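Life Lately
The Year I Stopped Asking What It Was All For

I turned thirty-four last December in a rented room in Mullbridge, eating noodles over the sink, and somewhere between bites I asked myself whether I was happy. Big mistake! I was up until three.

My friend Milagros Dalisay has a theory that people only ask the big questions when they're underslept. She may be right. But mine stuck around through breakfast, and then through spring. I had a decent job, 1,746 unread emails and a gym membership I'd used twice.
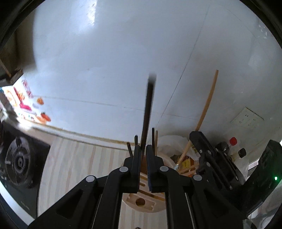
So I did what everyone does and bought books. One wanted me to list my values (I got to four and then started repeating myself). Another told me to picture my funeral, and I spent the whole time worrying about parking.

What helped was a bus ride out to Nendmont to see my old teacher, Reynaldo Ambrosio. He's 88 and still grows beans. I asked him if he'd found his purpose, and he looked at me like I'd asked where he kept his helicopter. "I found Tuesday's lunch," he said. Then he made me carry water for an hour.

I keep thinking about that hour. I didn't wonder about anything. My arms hurt and the dog kept getting in the way, and I rode home in the best mood I'd had in months. 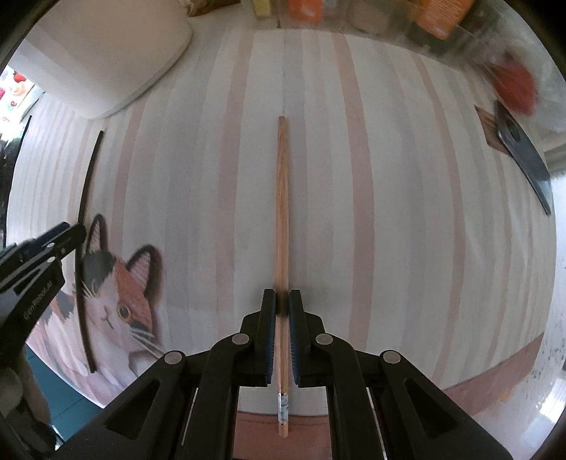
What I do now

Mostly small stuff. I call my sister. I walk home the long way, and I let the question come along if it wants to.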